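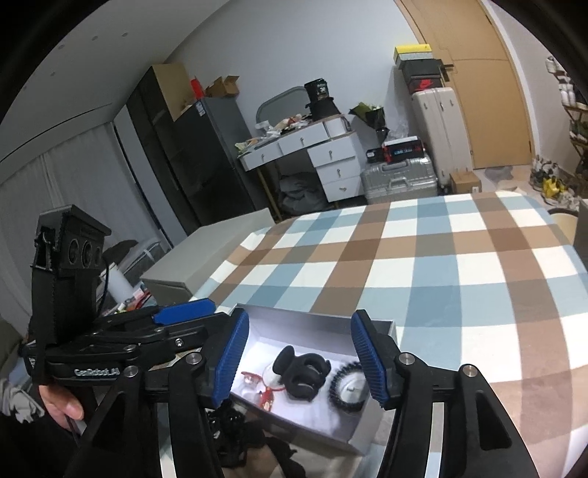
Do you need a written standard before you collect gripper demonstrations at home? It depends on who has to use the recordings afterward, and if that's anyone besides you, get something on paper first.

The something I've been trying is the Brivalix Home Handling Guide, third revision, put out by Willard. It comes as a binder, a pad of check sheets and a set of wall cards. The binder has 23 rules. I'm not sure it needed that many.

My main gripe is the chapter on work surfaces. Every rule in it assumes a bare, hard table. Try applying it to an open cardboard box on a plaid bedspread, jaws spread over the top, a black strap or cloth lying in a tangle next to it. The guide says to "level the work area" and moves on. How level is a mattress supposed to be? Bedrooms get used for this work all the time, and a standard with "Home" in the title should have a page on soft surfaces.

The background rule is worse. "Remove nonessential items from view." In a room with a crowded desk, suitcases and shoe boxes, that's an afternoon of moving furniture, and I'd want to see evidence it helps. Willard cites a trial of 3,738 recordings at its Grirgate site but doesn't say how cluttered those rooms were. I wrote to ask and got a brochure.

Some of it is good. The rule on finger pads (check both before each session, replace them as a pair) is short and clear, and I've kept it. So is the one about keeping the cable clear of the trigger hand. The check sheets are fine, though the boxes are too small for a normal pen.

At 900 dollars for the set I can't recommend it. The Benavides booklet covers the same ground in fewer pages, and it has a decent section on picking mixed small parts out of a box, something Brivalix gives one paragraph. If your employer already owns the binder, read the chapters on pads and cables and skip the wall cards. Mine are still in the shrink wrap.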